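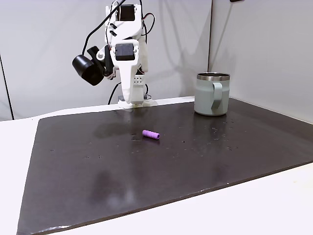

4.2 Recording demonstrations by remote control

Complete section 4.1 (joint zeroing) first. The leader arm and the follower arm must both be powered from the Kemix supply.

1. Place one small object on the mat, within reach of the gripper. Leave open space on all sides of it.
2. Move the leader arm to the rest pose and hold it there.
3. Press Link. The follower matches the leader within 17 seconds.
4. Press Record. Guide the leader to the object, close the grip, lift, and set the object down at the target.
5. Return to the rest pose and press Stop. Episodes longer than 30 seconds are discarded.
6. Shift the object and repeat from step 4.

Note: Check the wrist camera view before each session - the lens must not touch the mat at the lowest pose.

CAUTION: Keep hands off the follower while Link is lit. Servos hold torque after Stop.

Error 171: leader not at rest pose. Repeat step 2.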